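2020-12-19, bedroom corner, Zarbridge

Continued from the previous page. Akua was at the Mirker shop in the morning, so I started alone with the bed.

**Fitted sheet.** I used the white one with the faint diamond quilting. It was washed twice this week and it has become a little smaller, I think in the length. The corners at the head went on without trouble. At the foot I had to lift the mattress with my knee and pull. The elastic is still good. I wrote "check length" on the label with the laundry pen, and next time we should measure it before washing and not only after, as we did in June.

**Bolster.** The long cream one stays against the wall. We tried it on the floor side too, but it rolls. When it lies at the wall, the puffy parts keep it in place and it closes the gap where small things fall down. I found two hair clips and a pen cap in this gap. They are in the dish on the shelf, please take them if they are yours.

**Cushion with the text.** The beige one with the gray scallops. Naa wants to move it to the armchair, I would keep it on the bed. Not decided.

**Gray pillow.** This was most of the work today. The filling had moved to one end after the last wash. What I did:

1. Held it by two corners and shook it, 5 times for each side.
2. Pressed the full end flat with both hands, from the outside to the middle.
3. Turned it and did the same again.
4. Left it on the radiator shelf during lunch and shook it one more time.

It is better, but there is still a lump near the zipper, the size of a walnut. The fabric is soft and takes creases very quickly, also when you hold it only a short time. They go away if you stroke the cover with a flat hand. I would not iron it – the label is washed out and I cannot read the temperature.

**Duvet.** The yellow one with the sleeping eggs. Akua says it is too childish for this room, but it is the only one which has the right width, and I like it. The inner duvet does not stay in the corners of the cover. I want to sew small ribbons inside, two at the top and two at the bottom. Sarpong has cotton tape on the big roll, we don't need to order it from Brondgate.

For now the duvet remains pushed to the right side until the pillow has its place. If you spread it first, you must lift it again for everything else. I made this mistake in the morning and lost much time.

To do:

- ribbons for the cover (me)
- measure the fitted sheet, length and depth (Akua)
- ask Naa about the cushion
- new laundry pen, the old one is almost dry 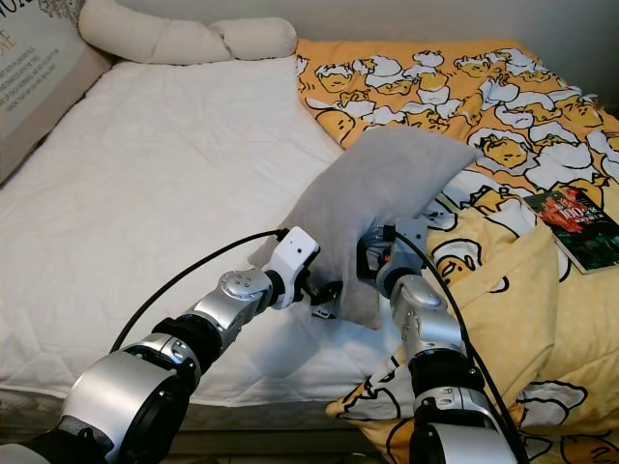
*Notebook 2 – p. 5*

Gray pillow over the white sheet, egg duvet bunched on the right. The ribbons go on the next page when I have the tape.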